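Kodport Hand-Held Gripper: pads, trigger and what I learned trying it against the Mulcahy

Home > Grippers > Hand-held > Kodport

In stock. Ships with one pair of soft pads fitted, a spare pair in the bag, and the hex key (don't lose it, it's an odd size).

I run the little shop side of Rusesska and I also do most of the trying out, so the page you're reading is one person's opinion after one long April with this thing in my hand. If you want the dry version, the spec sheet is at the bottom. If you want to know whether your wrist will hate you by lunchtime, keep reading!

What it's for

You hold it, you squeeze the trigger, the two fingers close, and whatever you have mounted on top records what the fingers saw and how far they moved. You're collecting demonstrations for an arm without having to drag an arm into somebody's kitchen. Most of our customers already know all this and just want to know how it compares with the one they've got, so let's get to that.

How I compared it

I used the Kodport and the Mulcahy on the same jobs: snack bags, jars with lids, small packets that slide away from you, a soft toy, a cardboard box. Nothing fancy. I did 124 picks with each one, split over two afternoons, and Erdal Akgül did the same set after me because his hands are a good deal bigger than mine and I wanted a second opinion on the handle.

The Kodport wins on bags. It wasn't close. A puffed-up snack bag is a horrible thing to grab, it has no corners where you want them and it squirms, and the softer pads let you pinch the top seam without squeezing all the air to one end. With the Mulcahy I kept ending up with a bag hanging by a millimeter of foil and then, well, on the floor.

Jars were more even. The Mulcahy opens wider, so if your work is mostly big jars or mugs you may well prefer it. The Kodport will take a small snack jar by the lid quite happily, but you have to come straight down onto it. Come in at a slant and one pad touches early and nudges the jar away from you (I did this a lot on the first afternoon, and I have the footage to prove it).

Flat packets are where both of them struggle. My trick is to push the packet to the side of a basket and lift it against the wall. On a tablecloth you can bunch the cloth up a bit with one finger and get under the edge that way, though it does mean your training data now includes a lot of bunched-up tablecloth. Up to you!

The trigger

It's light. The first batch we had was too light, to be fair, and I sent a grumpy email, and the current spring is better. You can hold a half-closed position for a good while without shaking, and that matters more than people think when you're lining up on something small. Erdal says his finger wants to sit further forward than the trigger allows. I have no such complaint. If you wear an extra-large glove, write to us before ordering and I'll send you the handle measurements.

The pads

Rated by the maker for 3,000 closes before they need changing. Mine still look fine to me, but dust from snack crumbs and cardboard makes them slippery long before they wear out. Wipe them with a damp cloth at every break, let them dry, carry on. Please don't use alcohol on them, it leaves them chalky.

Cameras

The top rail takes the Dudo wide-angle with no adapter, and that's the one I'd buy with it. You get both fingers and plenty of the room. Expect dark corners with a lens that wide, and expect blur when you swing from one side of the table to the other in poor light. Slow down and turn on a lamp. Welington Siqueira wrote to us asking if a narrower lens would fix it, and it does help with the corners, but then you lose sight of the fingertips at the end of the reach and I'd take the dark corners any day.

What I'd change

The cable exit. It points back toward your forearm and rubs on a sleeve. I've taped mine down along the handle and stopped thinking about it. I'd also like a wrist strap in the box.

Returns

You have 17 days from delivery to send it back, pads used or not. Keep the foam.

Spec sheet

Type: hand-held, two-finger, trigger operated
Pads: soft, replaceable, sold in pairs
Camera mount: top rail, fits Dudo wide-angle
In the box: gripper, spare pads, hex key, foam insert
Not in the box: camera, wrist strap

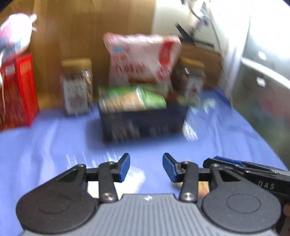 Can I put Mulcahy pads on the Kodport?

They don't fit, I'm afraid. The screw spacing is different, and drilling new holes weakens the pad right where it flexes. Order the Kodport pairs from the spares page and swap both sides at the same time.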